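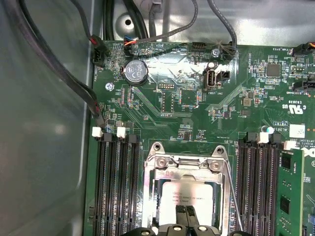 Our repair room in Brerberg receives old servers from offices which do not need them anymore. Many visitors know only the outside of such a machine. The board on this page is a green one with an Intel Xeon, and the memory slots at the left of the processor are all empty, while at the right side there is a green module in its place. For me this is a very usual condition. An office takes out good memory for another machine, leaves something small inside, and gives us the rest.

My name is Romana Šimek and I write the texts here. The work at the bench is mostly done by Taner Dağdelen and Madalena Coelho. If my English is strange in some place, please write to me and I will correct it.

The socket
The silver bracket with the two round ears holds the processor down, and the thin lever at its right side belongs to it. When Madalena teaches somebody new, she lets them open and close such a lever on a dead board first. It needs more force than people expect, and the sound frightens them a little.

The memory
Server memory is a special subject. Not every module fits to every board, and a module that fits mechanically can still be refused at the start. We keep the donated modules in trays with a paper label on each tray — type, size, and the date of the last test. For a machine like this one we start with a single module, look if the board accepts it, and then add others in the order from the manual. The order is important, and I have seen Taner lose a full afternoon because he trusted his memory more than the manual.

The battery
The round coin cell is a CR2032, the same kind that you can buy at the Mercado next to our street. We change it always, also when the old one still has some voltage. A server which forgets the clock makes strange problems with passwords and certificates, and then the new owner calls us and thinks that the whole machine is bad.

Small white letters
I like the printed names on the boards. FAN_HDD1 is written beside the fan connector with the red and black wires, and near the top is INT_USB2, by the USB port that stands inside the chassis. Some people are surprised that there is a USB port where no hand can reach it with the cover on. It is useful for a small stick with the starting system. Please look into this port before you give your server away! Cengiz Gökçe once found there a stick with the complete address list of a dentist, and we had to call the dentist.

The cover and the screws
I have no picture of this part. The screws of one machine go in one cup, and the cup stays with the machine until the cover is closed. We did it in a different way until September and had many screws left over.

Where the machines go
The finished servers go to schools and to small clubs, and two of them run our own booking program, Drisevow. The price is 30 for a tested machine without disks and 210 for a machine with disks and full memory. Transport is not included. A server is heavy — please come with a second person and a blanket for the car.

If you want to give us a machine, write first to Cameron Haldane at the front desk with the name of the model and tell him if the disks are still inside. We do not take machines that were standing in water, and we do not take the racks, because our door is too narrow.

Last updated: 2023-04-10

More from the gallery
Cleaning the fans, before and after
Power supplies on the long table
The Dredent cabinet and its cables
Labels we found on old disks
Open day at the repair room

This site uses cookies to remember your language. By continuing to read you agree to this. Accept | Settings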